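Tips for teaching a small arm by hand (or by remote)

I've been showing my little arm how to put a block in a sorter cube, a few evenings a week, and I've picked up some habits I wish I'd had at the beginning. Mine is all workshop stuff, no fancy math, so if you're after the software side you'll want a different page!

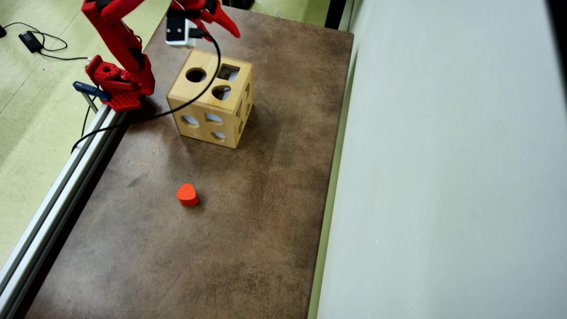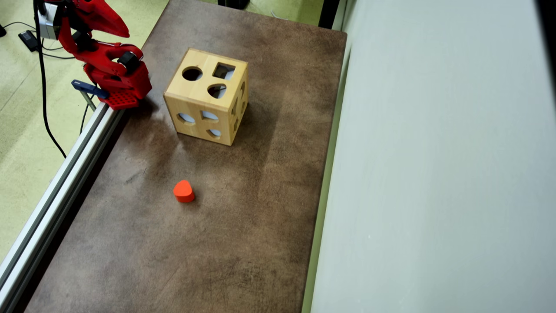
The arm, the sorter cube and the red-orange block, in both photos.

Clamp first, teach second. I once recorded 41 tries with a clamp that was creeping a hair at a time, and every one of them went in the trash. Now I give the base a good wiggle before each session, and again after I've stopped for coffee.

Stick to one block until you're sick of it. I know, you want to dump the whole set out and go! But one shape into one hole is plenty to chew on (turning the block so it lines up is the hard bit anyway), and you can add the others later.

Move the block a little between tries. A thumb's width is fine, and give it a twist too. I used to set it down on the same pencil mark every time and the arm got very good at that pencil mark.

Go slower than feels natural. If you're driving it by remote, your hand wants to dart in like it would if you were just picking the thing up yourself. Come in, pause over the block, close, lift, pause again. My friend Drahomíra Ondrejka hums while she does it, and her recordings are a lot smoother than mine, so now I hum.

Guiding the arm directly? Hold it behind the gripper and keep your fingers off the jaws. And watch your sleeve if there's a camera looking down, I had a nice plaid cuff in a whole batch.

Keep a few of the fumbles, as long as you recovered. A dropped block that you pick up again is worth saving. A dropped block followed by bad language is not.

Check your cables at full reach, both directions, before you hit record.

I'm at 143 good tries on this one block and I'll start on the next shape when I hit 757, which is a number my brother picked and I've stopped arguing about it.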